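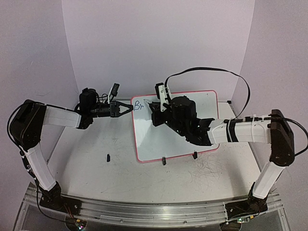
2 min read

Subject: Re: Exclusive listings, should we sign?

Geetha Poojary wrote:

> The agent from Tevier came by again. She says houses on the Zirandale side
> are getting offers within 10 days if the seller signs a four-month exclusive
> with them. She also wants us to pay for staging up front. Has anyone here
> sold through them? My husband is ready to sign tonight.

Geetha,

Please ask him to wait until you've read the whole contract, including the back page.

I sold my mother's place on Oltton Road in April and talked to Tevier first. I got the 10 days line too. When I asked which houses, she named two, and both had been listed before with another office, pulled, and put back up at a lower price. The clock starts over when you do that. Maybe there are others. I asked for a list with the original dates and never got one.

The four months bothered me more. Their form had a tail of 60 days after it ends, so if anyone who walked through during the listing buys later, you still owe the full commission. Some tail is normal. Mine didn't say they had to give me the names of those people, and I wouldn't sign until it did. She said she'd check with the office — that was the last I heard.

On staging, I'm not convinced. The quote I got didn't include taking the furniture away again, which was another $200. My mother's house sold with her own couch in it and half the closets full. Would it have brought more with rented lamps? The agent says yes, but I don't see how she'd know.

I ended up with Tekin. I won't tell you they're wonderful. They were slow to call back and the listing had the wrong number of bathrooms for a week. But they took a shorter term and let me cancel in writing.

If you do go with Tevier, get the cancellation terms on paper before you pay for anything.

Narayanan Unnithan

4 replies | 0 shares

Contact the list owner | Copyright Zirandale Neighbors List | Back to top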